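Junevville Community Kitchen Program
Progress report to the Flernton Fund
Reporting period ending February 2023
Submitted by Bahman Rostami, Program Manager

1. Equipment and learning materials

The second grant installment was applied to the tabletop stations at the Sitton site. Each station is meant to present an ordinary kitchen task at a reduced scale, using plates, play food and a small oven on a plain white surface.

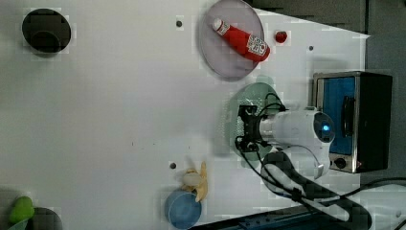
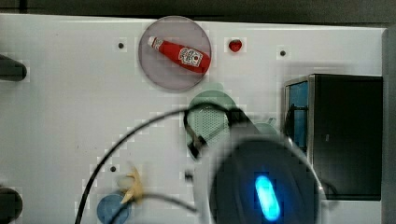 Ketchup bottle and plate, all three views.
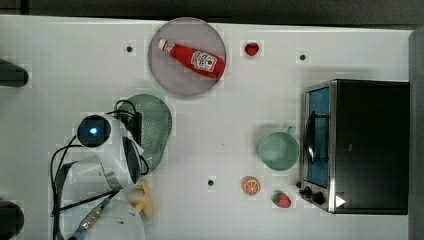
The list of items approved in November has been kept to, with two exceptions. The supplier, Bai, was unable to provide the larger serving trays, and the matching storage bins arrived in the wrong size and were returned. A credit of $300 has been received and will be carried into the next period.

2. Participation

Attendance at the Sitton site stood at 1,244 visits for the period. Table setting and putting away remain the most requested activities. Staff report that participants are quicker to begin when the plate is already in its place, and the opening layout has been revised accordingly. The written instructions now fit on a single card and have been reissued in larger type.

Groups are limited to up to 20 participants per session. The evening groups are full - a waiting list has been opened - while the morning groups still have places available. The Program has asked the local library to display the morning schedule at its front desk.

3. Matters outstanding

Cleaning of the play food between groups is taking longer than planned. A revised procedure is under review, and the Fund will be informed if additional staff hours are required. Replacement of lost small items has been charged to the supplies line, which remains within budget.

The lease on the storage room at Sitton is due for renewal. The landlord has proposed the same terms for a further 2 years, and the Program requests the Fund's written consent before signing.

A full statement of expenditure is attached as Annex A.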